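# About Gudik

Hi, and thanks for clicking on the page that hardly anyone clicks on!

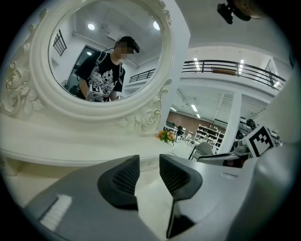 *Carved roses around the oval mirror.*

Gudik is a small website about phone plans and the apps that live on your phone. I started it in February, after I spent a whole evening trying to work out why my bill had gone up by six dollars (a "line access adjustment," whatever that is). I wrote the whole saga up and put it online, and then people I'd never met started sending me their own bills. So I kept going.

I write everything you read on the site. There are two of us in total, and the other half of Gudik looks after the server, fixes the comment form when I break it, and reads each plan review before it goes up. We both have day jobs, so if a post is late, that's usually the reason.

## What we write about

Mostly prepaid plans, family plans and what happens when you try to leave one. I also cover messaging apps, backup apps and storage, because moving all your stuff from one phone to another is still way more annoying than it should be. My longest post ever is about getting old text messages off a phone with a dead screen. It has 686 comments and I've read every one of them, including the long argument about charging cables.

I don't review new phones. Plenty of sites do, and they get the phones early! I buy mine used and keep them until the battery gives up.

## How we test

If I review a plan, I've paid for it myself and used it for at least 29 days as my main line. I make calls from the same places each time: my kitchen, the parking garage at work, the train, and my parents' basement, where no carrier has ever done well. Speed tests are fine and I do run them, but I care more about whether a map loads when I'm lost.

Apps get two weeks on an old phone and two weeks on a newer one. If an app asks for my contacts and doesn't need them, I'll say so in the first paragraph.

## How we pay for it

There are ads in the sidebar, and a few of the links to plans earn us a small fee if you sign up. Those links have a star next to them. Nobody pays for a review, and we don't send drafts to carriers before they're published.

We used to share a newsletter with our friends at Punditz, who write about home internet. We each have our own now, so if you signed up back then and only want one of them, use the link at the bottom of either email.

## Get in touch

The contact form goes straight to my inbox. Send me your weird bills (please black out your account number first!), your plan questions, or a correction if I got a price wrong. I try to answer within six days. Corrections go at the top of the post with a note on what changed.

Page last updated 29 December 2020.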